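Ultach open day — anyone else go?

kestrel_mill
26 November 2018
Went to the Ultach open day and figured I'd write it up, as a few people in the last thread were asking whether it was worth the drive. Short answer is yes if you care about hand-held grippers and teaching by demonstration. If you want to see big arms moving pallets, skip it.

Sign-in was slow. They had 130 people on the list and one laptop at the door. After that they split us up and walked us through. Seul-gi Myung ran the demo I was in. She went over the gripper first, then how a session is recorded, then let people try it.
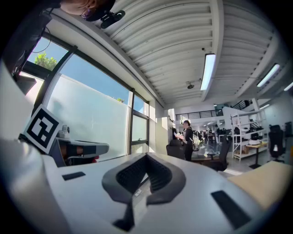 The thing I wanted to know was how many demonstrations they need before a policy is any good. She said the current set for the sorting task is 2,614 and that they got usable results at 474. That was lower than I expected. She also said the first batch from August was thrown out over a calibration problem, so the 474 is all clean data.

Coffee was bad. Parking was free.

torquewrench_dan
Usable meaning what? I've heard "usable" from Wemex too and it meant it worked on the one table they trained it on.

kestrel_mill
She gave 81 percent on objects it had seen before. I asked about new objects and she said lower, and that they weren't ready to give a number. I thought that was fair.

torquewrench_dan
It's fair, but then I wouldn't call it usable. 81 percent on known objects means you're picking things up off the floor all shift. We ran a Pumine cell for two years and anything under 99 got shut off by the operators. They won't babysit it.

oddparity
Different situation though. A Pumine cell is a fixed fixture doing one part. These people are recording a person's hand motion and trying to get a general skill out of it. You can't hold the two to the same number at this stage.

torquewrench_dan
I can if they're inviting customers.

oddparity
Were they? The invite I got said students and local shops.

kestrel_mill
Mixed. There were a couple of integrators in my group and they asked most of the questions. No price list, no sales table that I saw.

lw_harmon
I went in the afternoon and had a go with the gripper. My notes, for what they're worth:

Lighter than it looks. The squeeze is stiff, and my hand was tired after a few minutes. You also have to slow way down. I moved at normal speed and was told the recording would probably get rejected. I think that's a bigger problem than the success rate — if people have to move like that for hours, you're going to get sloppy data by the end of the day.

kestrel_mill
Somebody in my group raised that. Seul-gi said they keep sessions short and swap people out. She didn't say how short.

m_pruett
Did they say anything about Ha? I read they were going to move the recording software over to it.

lw_harmon
Yes, briefly. It's planned, no date. The guy I asked didn't seem thrilled about it.

torquewrench_dan
If they do another one I'll go and ask about the new objects myself. Does anyone know if they post dates anywhere or is it only the mailing list?

kestrel_mill
Mailing list only as far as I know. I'll bump this thread if I get one.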